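August
By Huiling Jin

Most of the amplifiers that reach the Pennington bench have been stored for years before anyone tries to switch them on. Marek Zanness has repaired audio and radio equipment there since leaving a broadcast maintenance job, and his first instruction to owners is to leave the power switch alone.

"The usual story is that it worked when it went into the garage," he said. "That tells me the condition of the set on the day it was put away. The oxide layer in the electrolytics has been thinning ever since."

An aluminium electrolytic capacitor relies on a very thin oxide film as its dielectric. The film is maintained by applied voltage. In long storage it degrades, leakage current rises, and full mains applied at once can heat the part until it vents. Zanness brings old sets up on a variable transformer with a series resistor, and logs leakage at each step. A typical run takes him 5 hours. A stubborn one is left at a reduced voltage overnight – with the bench supply current-limited – and measured again at 11 in the morning.

He does not regard reforming as a repair. "It gets you a part you can measure. If the capacitance is low or the series resistance is high after that, it comes out."

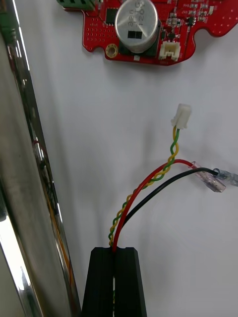
Series resistance is the figure he trusts most. Capacitance can read within tolerance on a part that has largely dried out, particularly on a cheap meter testing at low frequency. He checks at the working frequency of the circuit, out of circuit where he can, and writes the result on a paper label that stays with the chassis.

Heat accounts for most of the failures he sees. The common rule is that life halves for every 10-degree rise in operating temperature, and he considers it good enough for planning. In the Pledent 101, a mono valve amplifier he services often, the main filter capacitor is mounted beside the rectifier. "You could move it 200 millimetres and double its life," he said. "There's room in the case. I don't know why they didn't."

He declines to replace every capacitor on sight, a practice some owners ask for by name. Film types in good order are left in place. Old waxed-paper types are always changed, and he no longer bothers to test them. Each extra joint on an old board also carries a risk of lifted copper.

Discharge procedure takes up a full page of the notes he gives to students at the Witow evening class. A bleeder resistor is clipped across the terminals, the voltage is watched down on a meter, and the clip stays on while hands are inside. Screwdrivers are banned for the purpose. Large capacitors can also recover some charge after being shorted briefly, and he has students measure this for themselves on a part left open for an hour.

The class resumes after the winter break, with power supplies covered first and tuner alignment in the second half.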